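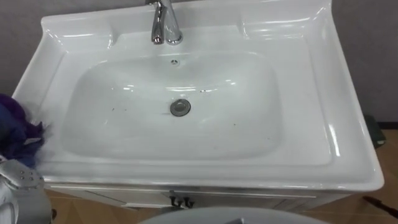
Anjani Ong wrote:
> Is dish soap enough for the bathroom basins, or should we buy a cream cleaner? I did mine with soap last month and the glaze still felt rough near the drain.

Dish soap is fine for a weekly wipe. For the rough patch, use baking soda on a damp cloth, leave it for 12 minutes, then rinse. Don't use the green scouring pads from the kitchen. They scratch the glaze and the dirt holds on worse afterward.

Loose specks should be rinsed down before you rub anything.

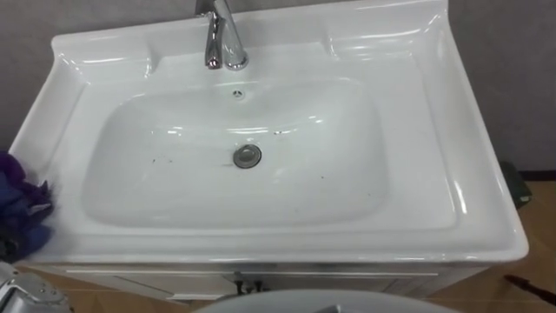

Basin with cloth, specks in the bowl.

The shelves beside the faucet need doing too. Soap sits in them and hardens. Take everything off first and go along the back rim while you are there.

Blue cloths are for basins only. I got a new pack from Vusolano and put them in the cupboard outside 308. Please fold them in four so you have a clean side to turn to.

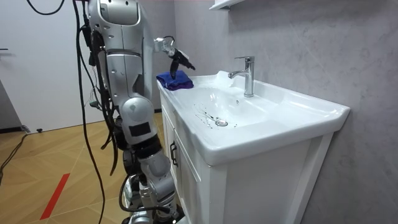 Blue cloth on the left corner of the vanity.

Yusri, the 500 ml spray bottle is empty again. Can you refill it when you do the hall?

Inna Zhuravel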